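Small things on brown paper

10/8/19

I have been meaning to sort out the drinks shelf since January, and I finally got to it! Everything came down, the good stuff and the junk, and I went through it piece by piece. I love this kind of job. You pick up a thing you've owned for years and suddenly you're wondering why you ever pushed it to the back.

The tall green bottle

First up is my sage-green bottle, the one with the matte top half and the frosted bottom. I adore this color. It goes with everything, and the frosted part lets just enough through that it never looks heavy. Ketsara has been trying to talk me out of it for ages (she has 11 bottles of her own and still wants mine). It's staying, and it gets the spot at the back where tall things belong. The small metal cup stays too, up front where I can grab it.
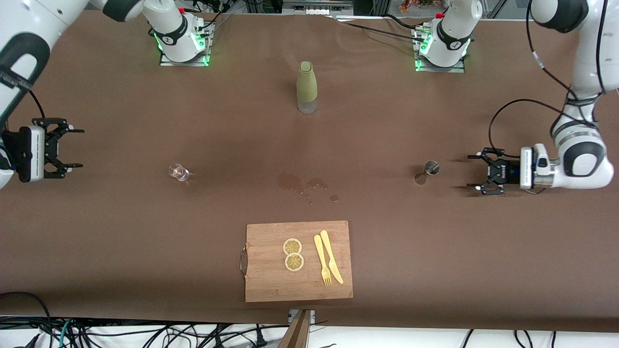 The jigger

Oh, I'm so happy with this one. I got it at Seppälä, the little kitchen shop near the station, after Urho let me try his and I poured a lopsided round for everybody. Mine is the classic hourglass kind, stainless steel, big cup on one end and small cup on the other, with a thin gold-colored band right at the waist. That band is what sold me – it's such a tiny detail and it makes the whole thing feel dressed up.

I keep it standing with the big cup facing up. The rim is rolled and smooth, and when the light hits it just right it shines like crazy. I used to measure with a soup spoon, if you can believe it, and my lime drinks were different every single time.
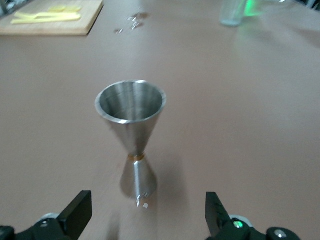
What's next

The glasses! I have 5 that match and a whole crowd that don't, and Esko wants the odd ones for his cabin. I also want to find a tray that's long enough for the shelf but not so deep that things get lost behind each other. Gion says to look at Losik, so I'm heading over there with a tape measure. If you have a tray you love, tell me where you found it!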